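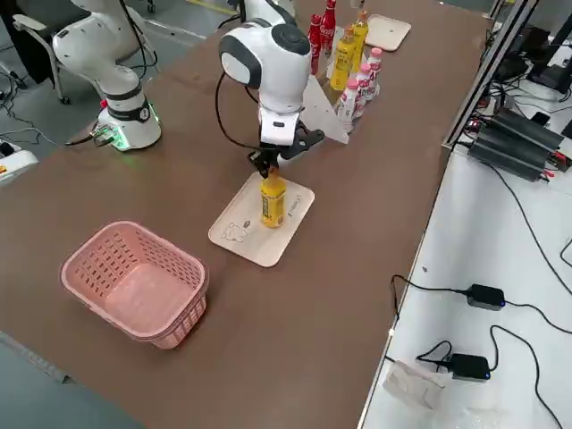 Section 13 covers setting up a service in Tadness once the family record has been opened. You will build the order of service, choose the wording set, assign readers, and print the booklet. Everything that happens on the day is entered as an item, and items can be as large as the committal or as small as one yellow bottle of drink on a tray with a cartoon bear in the corner. Items without a start time are kept at the bottom of the list and are left out of the printed booklet unless you turn them on.

Before you begin

Have the family record open and check that the name of the deceased is spelled as the family wants it read aloud. The legal name and the spoken name are separate fields. The booklet uses the spoken name. The register page uses the legal name, and it cannot be changed after the register is locked.

13.1 Choosing the wording set

1. Open Service > Wording.
2. Select Religious, Non-religious, or Mixed.
3. If you select Religious, choose the tradition from the second list. If it is not listed, choose Other and paste in the text supplied by the minister.
4. If you select Mixed, mark each item with R or N. Unmarked items use the N wording.
5. Press Save set.

Note: Changing the wording set later replaces the opening words and the closing words. It does not touch readings, music, or tributes.

CAUTION: Do not use the Mixed set to put a prayer into a service that the family has asked to be non-religious. Enter a Quiet Time item instead, with no text. Guests who wish to pray may do so then.

13.2 Building the order of service

1. Press Add item and choose a type: Entrance, Opening words, Reading, Music, Tribute, Quiet time, Closing words, or Other.
2. Enter the length in minutes. Quiet time is set to 2 minutes and can be changed.
3. Drag the item to its place in the list.
4. Repeat for the remaining items.
5. Check the total at the foot of the list. It turns red when it runs past the booking.

The booklet template holds 16 items. If you enter more, the extra ones move to the back cover in smaller type. Most families do not need this many. Hymns with all verses printed take up a full page each. 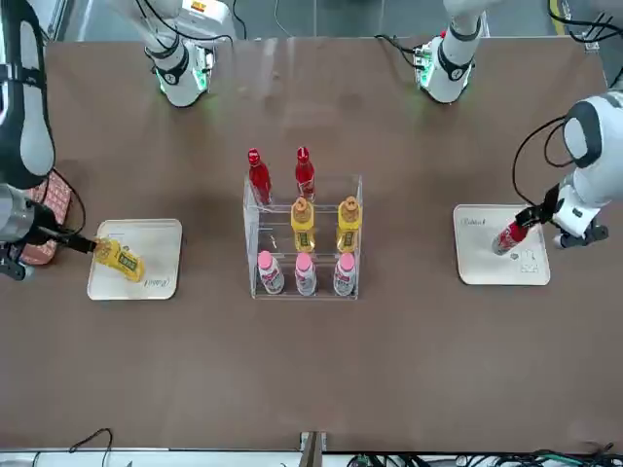 Ghassan Qaisi wrote to us that the total should not be trusted where tributes are concerned: he enters five minutes for each speaker and then adds a blank Other item of the same length after the last one, and he has yet to run a service where that blank item went unused. We have kept the total as it is, but the blank item is a good method. Leave its title empty and it will not print.

13.3 Assigning readers

1. Open the item and press Reader.
2. Type the name as it should appear in the booklet.
3. Add a stand-in if there is one. The stand-in's name is not printed.
4. Tick Large print if the reader wants a large print copy for the lectern.

Note: A person who has agreed to read may find on the day that they cannot. Ask about a stand-in early, and ask the reader, not only the family.

If a reader is bringing their own text, leave the text box blank and tick Own text. Otherwise the booklet will show the words "Text to follow."

13.4 Refreshments and other untimed items

Untimed items are seen only by staff. Use them for flowers, the guest book, parking, and refreshments.

1. Press Add item > Other > Untimed.
2. Enter a short title and, if needed, a room.
3. Attach a picture if the layout matters to the family.

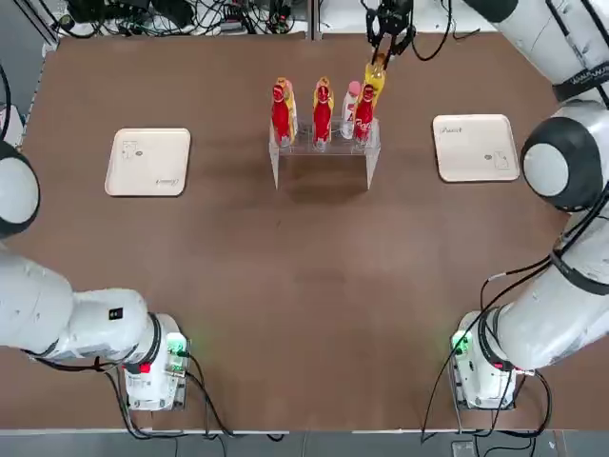 Fig. 13-4. Bottles in a clear stand, with square trays on either side.

4. Tick Show to family if they should see the item in their copy.

13.5 Printing the booklet

1. Press Preview and read every page on screen.
2. Send the preview to the family contact and wait for approval. The Print button stays gray until approval is recorded.
3. Enter the number of copies.
4. Press Print.

If you use the Rurport print link, the order goes out at 4 p.m. Changes made after that are charged as a new order.

CAUTION: Error 519 means the register was locked while the preview was open. Close the preview, open it again, and compare the dates of birth and death with the register before printing. Do not press Retry.

Section 14 deals with music files and playback in the chapel.

Posted in March by the Tadness support desk, Buvus
Filed under: Setup Guides, Services and Ceremonies
Contact support | © Buvus | Back to top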